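Notes, week 4: racks, switches, patching
Instructor: Chiamaka Dauda
Room: Gosselin 260

Read before lab. Not graded but the short quiz pulls from it. Bring the Utlow workbook, pages on cabling.

Rack units. One U = 1.75 inches of height. Gear is sold by the U: 1U, 2U, 4U. Square holes take cage nuts, round threaded holes take screws straight in. Don't mix them up, don't force a screw. Three holes per U on each rail, and the spacing between them isn't even, so check you are starting at a U boundary. The little numbers on the rail are there for this. Half the crooked shelves last September came from people starting one hole off.

Order in the rack. Heavy stuff low. Servers below the switch is common, patch panel next to the switch if you have one. Leave a gap if the vents need it. Two people for any server, one holds, one does the screws. Tray first if there's a tray.

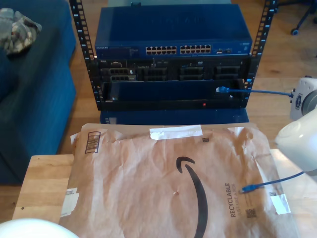

Switch ports. Usually two rows, odd numbers on top, even on the bottom, but read the label, some brands go the other way. A 24 port switch often has a few extra ports off to the side for uplink. Keep those free for uplink, do not plug a workstation in just becuase it's open.

Drive bays. Blank caddies stay in. They steer the air. A bay left open = hot server. Pull a drive only after you've checked which one it is, then check again with your partner.

Cables. Color means whatever the site says it means. In our lab:
blue = regular data
yellow = uplink
red = leave alone, ask
Label both ends. Same label on both ends, sounds silly, people still get it wrong. Maximum run for copper is 100 meters including the patch cords. No tight bends. Velcro, not zip ties.

Lights. Green or amber on a port can mean speed or link, depends on the model. Red on a front panel, look it up in the manual before you touch anything. Write down what you saw and the time.

Lab groups
Bench A: Keegan Lachance, Diane Cloutier
Bench B: Brayden MacLeod, Lorne Cloutier
Everybody else same as last week.

Hand in the port map by February 7, 2025, on paper, both names on it. Late maps lose up to 50 percent. Ticket number for the Novach loaner parts is 817, put it on the form or they wont release them.

Next week: VLANs, first half of the chapter only.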